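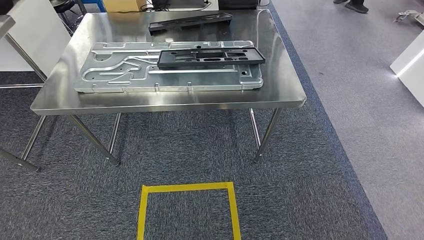 Please can we have all the names read out this time, every one of them, and never mind if it goes on till teatime. I stood through the short version last year and my grandad's brother wasn't in it.

That came by email and it was the first of several, so here goes with the news on the memorial walk. Quick one as the printer wants this by tonight.

Yes, all 623 names. Full list, in the order they are cut on the stone at Ralerstead, no picking and choosing. Readers will swap over at the end of each panel. We still need people for panels four and five, no experience needed, just a voice that carries. If you're worried about saying a surname wrong, the families' notes on pronounciation are in the folder at the library desk.

Date is 25th June. Meet at the Kikmont gate, walk up by the river path, then over the fields to the stone. The Flokdale end is still muddy after April's bank slip so boots please. Anyone who can't manage the stile, there's a lift up the lane from the chapel, put your name on the sheet.

The drawing. Same as before, anyone who wants to sit and sketch the stone while the names are read is welcome to. Pencil or charcoal, no paint near the steps this year. Younis the art shop is lending 60 boards and clips and wants them back clean. Bring your own cushion, the wall is cold even in summer. 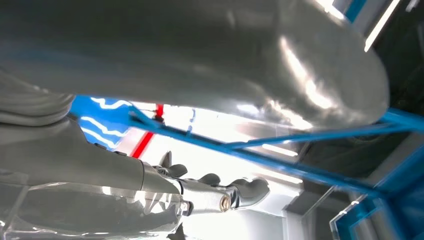

New bronze panel goes in the week before. It's for the nineteen nurses from the cottage hospital who were left off first time round, and about time too. It has been polished up and will be very bright with the sun on it, so a word to those drawing. Shiny things are hard. Look at the grey arm in the picture, how the light makes two long white streaks slantwise across the rounded end and then it all drops into shadow towards the left. The panel will do something like it. Leave the paper bare for the brightest bits, get the dark in early, don't try to put every letter down. If you can't read the names from where you are sitting, move along a bit.

Money - the appeal has reached £3000, which covers the panel and the fixings but not the new handrail. Tin will be at the gate. Cheques to the usual adress.

Tea afterwards in the chapel hall. Drawings can go up on the boards there if you want them seen, or take them home, up to you. Cakes to the hall by noon please, and label your tins - we still have three from last year.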